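I'm looking for people to join our August repair club at Hovness, and I'd love it if you were one of them! I'm Siham Boutros, I run the front desk and do most of the teaching, and this will be my third summer at it.

You don't need to know a thing about computers. Last time we had a retired bus driver, two sisters who'd never held a screwdriver, and Lamduan Chantharasri, who came to fix one old desktop and now leads the soldering table (she's much better at it than me).

**What you'd be doing**

- 6 evening sessions, starting at 7 p.m., upstairs at 318 Limsakul Street
- taking apart donated desktops, cleaning them, swapping parts and putting them back together
- keeping a short diary of what you tried and where you got stuck

The diary matters to me a lot. I'm writing a beginner's handbook called Jikton and I want it full of real muddles, so please be messy and write down the dumb questions. I'll change your name if you'd like me to.

You'll get $50 at the end, plus supper each night. Rizal Menon is cooking again, and yes, the peanut noodles are back! Tell me about allergies early, please.

You should be 18 or over and able to make at least 4 of the sessions. There are 3 steps up to the door and then a staircase, but there's also an elevator round the side, so just say the word and I'll meet you there. 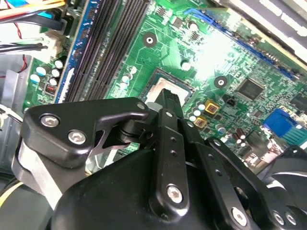 *Photo: Usa Ratanaporn / Hovness*

The motherboard is usually the part that scares people, and we don't get to it until the second evening, after everybody's had a go at fans and drives.

To sign up, drop a note at the desk or call and ask for me or Imelda Ocampo. Give us your name, which evenings are bad for you, and one thing you've broken at home. If we fill up I'll start a list for the Steresthorpe group in the fall.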